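Equipment planning: the gear handling cell

Apr 1, 2020

The budget request for the gear handling cell at Flisura is in, and several people have asked what the money covers. The arm itself is already paid for. What we need to plan for now is everything that touches the parts.

Grip pads come first. The fingers on the cell are red plastic with coarse black pads on the inside, and the pads are a wear item. Driria quoted $80 a set, and Dalva Toledo wants 11 sets on the shelf before we commit to a second shift. 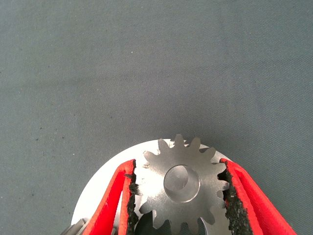 Finger shells are a separate line. We have put down $720 for spares, which also covers a narrower pair for the smaller gears. If the narrow pair does not work out, we go back to the standard shape and keep the rest of the money for next year.

The larger item is part presentation. Up to $2000 is set aside for fixtures and trays, so that gears and rings come to the arm in known positions. Kakau can make the trays in-house, but only if drawings are ready by May -- after that their machine time goes to other jobs.

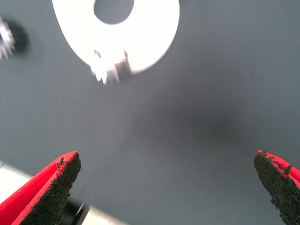 We left a second arm out of this round. Sales would like one for customer visits, and that request will be looked at separately. It needs its own floor space, its own guarding and someone trained to run it, and none of that is in the current numbers.

If your group has parts it wants tried on the cell, send Dalva the drawings and the part weights before the tray order goes out.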